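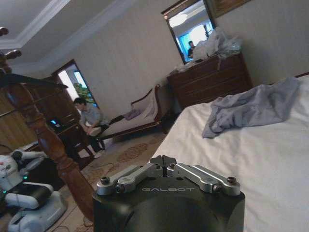 The bus from Kullora was late, and by the time Da-eun Kong had carried her bag up the hill to the Itstead, her brother had already been in the room for two hours. He had done some work on his laptop and opened one drawer of the dresser.

"I didn't know where to start," he said.

She put her bag down inside the door. Their father had lived in the hotel for 22 years, first by the month and then, after the old owner died, on terms that he and Soon-im Baek had settled between them and never written down. He had the big room on the second floor with the carved bed. He had called it the captain's bed. As far as Da-eun knew, he had never been on a boat longer than the ferry.

Mrs. Baek had put clean linen on it. That was the first thing Da-eun noticed, how smooth it was. Her father had been dead eleven days and someone had ironed the sheets.

"She does it every week," her brother said. "She came up this morning and I told her not to bother, and she did it anyway."

"Did you eat?"

"She brought me soup."

He turned back to the screen. He was trying to close the bank account, and the bank wanted a form that had to be printed and signed and then scanned, and the hotel printer was out of ink. He had explained this to her on the phone the night before. He explained it again now. Da-eun took off her coat and opened the wardrobe.

There were fewer clothes than she expected. He had owned two suits, and they had buried him in one. The other was at Wubshet, the dry cleaner on the corner. She had found the ticket in the envelope the hospital gave them, folded in with his bus card. What was left were shirts, some sweaters, a raincoat, and a bathrobe that belonged to the hotel.

She started with the shirts. She took each one out, laid it on the bed, looked it over for stains, and decided. There was a shelter by the station that took men's clothes if they were clean and had their buttons. Anything with a button missing she would take home and fix. She had a jar of buttons at home. Anything worse than that went in a bag. 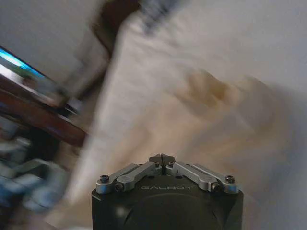
It went quickly for a while. She stopped reading the labels. Most of them said Surik, which was a store that had closed when she was in high school, and she could remember standing in it, bored, while her father held one white shirt against another white shirt and asked her which was whiter. He'd bought six at a time. He thought it was foolish to shop more than once every few years.

Her brother printed nothing and sent nothing. At three o'clock he said, "It's 1,278."

"What is?"

"The account. That's what's in it."

She did not stop what she was doing. "That's more than I thought."

"He owes Mrs. Baek for August and September."

"How much is a month?"

"She won't tell me. I found an old receipt for 400, but it's from years ago. It could be 800 by now, for a room like this. It should be."

Da-eun looked at the room. It was a good room. The light came in off the garden, and you could hear the street only when the trucks went up. The lamp by the bed was one she remembered, and the telephone was one she had called on Sunday nights for most of her adult life. It had not occurred to her that it was such a small telephone. When it rang he used to let it go four times so that he would not seem to be waiting.

"We'll ask her again," she said.

"You ask her. She likes you."

She went back to the wardrobe. At the very end of the rail, past the raincoat, she found the cream one.

It was not like the others. It was softer, and it had been worn a good deal, and she had never seen it before. She spread it out on the bed next to the gray thing she had not decided about yet. There was no label. Where the label should have been there were four small stitches in the collar, done by hand in blue thread.

"Did he ever wear this?" she said.

Her brother turned around in the chair. "No."

"It's been washed a hundred times."

"Then I guess he did." 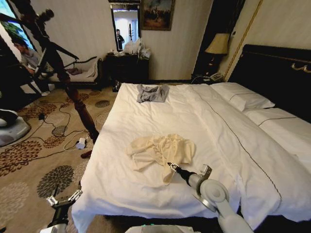 Mrs. Baek

She came up at half past four with tea and did not knock, the door being open. She was past seventy and she carried the tray in one hand. She set it down on the edge of the desk, by the laptop, and Da-eun's brother moved the laptop.

"You have done a lot," she said.

"There wasn't much," said Da-eun.

"No. He was not a man for things." She looked at the plastic bags on the dresser. "Those are the bags for the garbage?"

"Those are just bags. I haven't filled them yet."

Mrs. Baek nodded. Then she saw the cream shirt and stopped talking. She walked over to the bed and picked it up by the shoulders and shook it once, the way you would shake out a tablecloth, and put it down again.

"I made that," she said.

Da-eun waited. Her brother had his hands flat on the desk.

"It was my husband's cloth. He bought it to have a suit made, and then he died, and it was in a cupboard for a long time. There was enough for a shirt. Your father wore it on Mondays, when the dining room is closed." She touched the collar. "It was too big in the neck. I told him I would fix it. He said leave it."

"On Mondays," said Da-eun's brother.

"When the dining room is closed," said Mrs. Baek. "We ate in the kitchen."

Nobody had drunk any tea. Da-eun poured it, because it was getting cold, and handed the first cup to Mrs. Baek, who sat down on the bench with it. She sat very straight.

"We need to know what he owed you," Da-eun said. "For August and September."

"He owed me nothing."

"My brother found a receipt."

"That is from before." Mrs. Baek drank some of the tea. "There are no receipts after the fourth year. You can look. You will not find them."

Da-eun's brother opened his mouth and Da-eun shook her head at him.

The three of them sat in the room a while longer. Mrs. Baek asked about the bus, and whether it still stopped at the hospital, and Da-eun said it did. She asked Da-eun's brother whether the soup had been too salty. Then she said she had potatoes on and got up, and took the tray but left the cups.

The hanger

When she had gone down, Da-eun's brother closed the laptop.

"Eighteen years," he said. "I came here every New Year. I sat in that dining room."

"So did I."

"Did you know?"

"No."

"He could have said."

She thought about the telephone ringing four times. "He could have," she said.

There was a black hanger on the rail that the cream shirt had come off. She went and got it. She put one end into the left shoulder and then the other into the right, and did up the top button so that it would not slide. The sleeve had a crease from where it had been lying, and she pulled it straight.
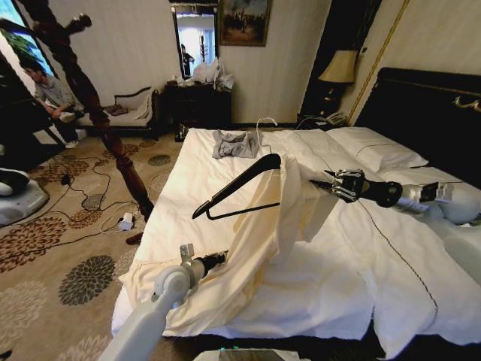 Her brother watched her do it. "Is that one for the shelter?"

"No."

"Are you taking it home?"

"No," she said.

She finished the rest before dark. Nine shirts went in one bag and the sweaters in another, and the raincoat her brother took for himself, though it was short in the arms. The gray thing turned out to be a pajama top with no bottoms. She folded it and put it in her own bag and didn't mention it. He went out to Wubshet before it closed and came back with the suit in its plastic, and they hung that on the back of the door to think about.

Then she took the cream shirt off the rail and carried it downstairs by the hook. The dining room was open and two people were eating soup. She went past them to the kitchen. Mrs. Baek was at the stove with her back to the door, and there was a nail in the wall by the pantry with an apron on it, and next to it another nail. Da-eun hung the shirt there.

"Potatoes in ten minutes," said Mrs. Baek, without turning around. "Tell your brother to wash his hands."

Search stories
Type a title or author
Go

Recent stories
The Ferry Schedule
Two Kinds of Salt
My Uncle's Ladder
What the Piano Weighed
Rooms by the Month
A Coat for Somebody Taller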